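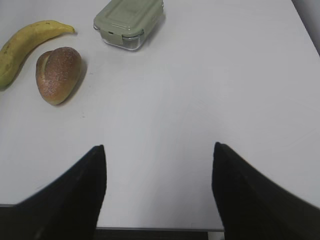
One of the packers at the Undadville kitchen told us in the second week that she had stopped going home with sore wrists, and that she would like the arm to learn bananas next, please. We are working on it! Her remark says more about this quarter than our charts do, so it goes first.

Progress at Wekidetti, April through the end of the grant period's first half

The lunch line now has 5 packing stations, and one of them is shared with the arm. It handles bread rolls and lidded containers during the morning run. Rolls are going very well: 87 percent of picks in the last test batch were good on the first try. Containers came in at 82 percent, with most misses happening when a box sits close to another item. Bananas are still the hard one. They curve, they bruise, and no two lie on the table the same way, so for now a person places every one of them.

What has changed for the crew

We promised Flenel that hours would not be cut, and they have not been. The 23 people on the packing roster all kept their shifts. What moved is the work inside the shift. Packers at the shared station spend less time reaching and more time checking allergy labels and special meals, a job that used to get squeezed into the last half hour before the trucks left. Several have asked to be trained on the teaching screen, and two evening sessions are already full.

It hasn't all been smooth. The arm is slower than a practiced packer and the early shift found the waiting annoying (fair enough). We changed the order of the tray so people can fill their side while it picks. The stop button was also too far from the left-hand seat, and Beyene moved it the same day we asked.

Next

Softer grip settings for fruit, a second round of container tests with the boxes closer together, and a rotation so the same people aren't always next to the arm. The crew wants to draw up that rotation themselves and we think they should. Spending is on plan. We would like to shift the unused travel money into paid training time, and will send that request separately.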